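About Us

Larkon started in September with 2 rented benches and a question our customers kept putting to us, usually over coffee: can a machine do this yet? By "this" they meant the small fiddly jobs that fill a working day – the folding, the sorting, the putting of one part into another without bending anything. We've been trying to give a straight answer ever since, and we're still at it!

Our answer today is a friendly "some of it." Floors and heavy lifting are in decent shape. Dishes are coming along. Building a desktop computer from a tray of parts, the job our Westum workshop has taken on, is a good deal harder than it sounds, and we've grown very fond of it. Memory modules want a firm, even push, and a processor wants almost no push at all, and one pair of fingers has to manage both.
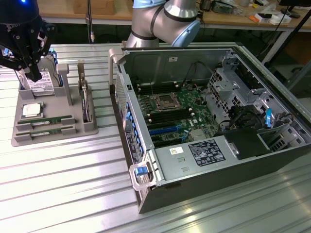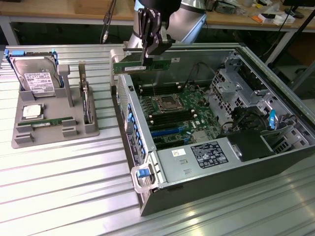
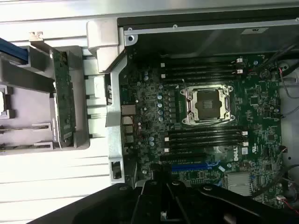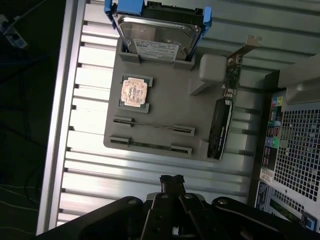 The computer assembly bench at our Westum workshop

We call the project Cronin, and we've set ourselves 1000 attempts before we say anything grand about it. A patient person with a screwdriver is still quicker, and we tell every visitor so. What we can offer is a plain report on which steps are ready for your shop floor and which ones should stay with your people for now.

Our sister project, Sirkell, does the same for chores at home, with 20 households lending us their laundry – we're very grateful to them. If you have a job you've been wondering about, please write and tell us. We do like a good long letter.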